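Step 4: Labelling blurred moments

By now your Udodard recordings are trimmed to 304 steps each. Mark every step as holding or not holding, starting with the easy ones.

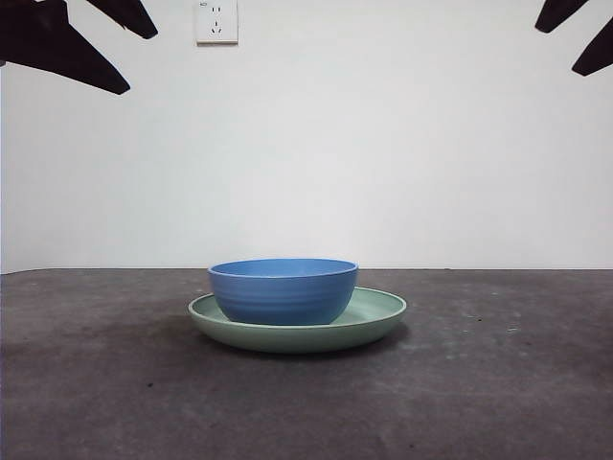
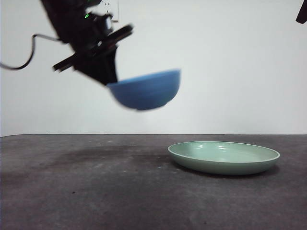

Bowl-and-plate task: fingers clear of the bowl in the first, bowl held in the air in the second.

Keep the blurred steps. I deleted 48 of them in April for looking ugly — the policy sulked for 2000 updates. Jarrah Rewi labels hers by gripper width alone and is insufferably quick.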